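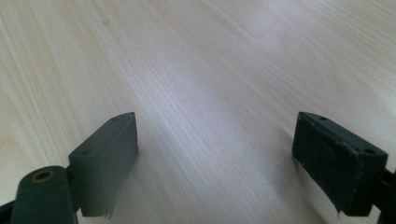 Varkby two-finger hand tool

Hand-held gripper for recording demonstrations without a robot arm. Two dark grey fingers carry upright pad blocks, and the right block has a textured pad on its inner face.

Method

The operator works the fingers by hand while the camera on the tool records. The recordings train a grasping policy, which then runs on an arm fitted with the same fingers. Miloslav Tóth and Mercedes Llanos developed the procedure at Hultden.

Result

The policy was trained on 600 demonstrations of 4 tabletop tasks. Each task was then run 100 times on the arm. Policies trained with worn pads dropped thin objects more often, so we recommend checking pad edges for fraying before each session.

Supplied with

2 fingers with pad blocks
Spare pads
Camera mount
Condori calibration sheet

Replacement pads are ordered separately under Varkby spares.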